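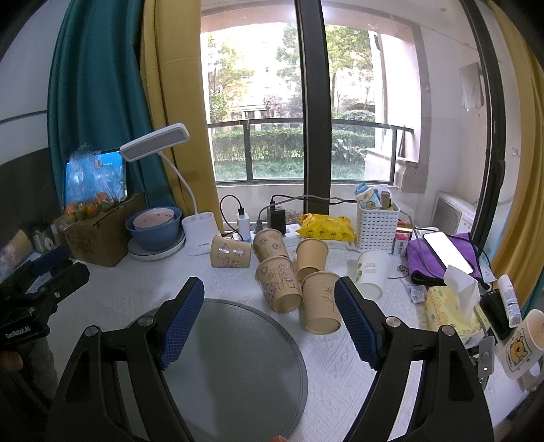 Arrumação doméstica, aula 2: a mesa que serve para tudo

Na aula passada ficámos pelas gavetas e prometi que hoje íamos à mesa. Tragam o caderno na terça, que vou pedir o exercício do fim!

Começo pelos copos, que são o meu ponto fraco. Os de papel kraft com desenhos (flores, bonecos, folhas de bambu) dão pena deitar fora, eu sei, eu também os guardo. Mas copos tombados ocupam o dobro do espaço e rebolam para o chão ao primeiro encontrão. A regra que uso é a da Mehwish Lashari, no caderno da Nesden: primeiro juntar os iguais, só depois decidir. Encaixem os de kraft uns nos outros e deixem o branco de letras verdes à parte, que pode não encaixar bem.

Depois, o fundo da mesa. Uma caixa de cartão com laranjas mesmo à frente do monitor é um clássico lá em casa. A fruta vai para a cozinha, e as taças azuis e brancas também, já empilhadas em cima do prato, numa só viagem. O candeeiro fica.

Os cabos: desliguem tudo da extensão branca antes de mexer, por favor. Enrolem os pretos com folga, sem os apertar, e só voltem a ligar os carregadores que usam todos os dias. O telemóvel pode continuar em cima do pano roxo, gosto dessa solução, fica com lugar certo e não risca nada.

O cesto branco de plástico é para miudezas e pacotes pequenos. Se o pacote amarelo dos patinhos couber, óptimo, se não, despensa. Lenços e caneca do urso ficam à mão, do lado direito (os canhotos trocam).

A toalha sacode-se no fim. As brancas com relevo guardam migalhas que é uma coisa doida!

Para terça: escolham uma mesa vossa, façam três montes (fica, muda de divisão, lixo) e escrevam o que vos custou mais largar. Meia página chega.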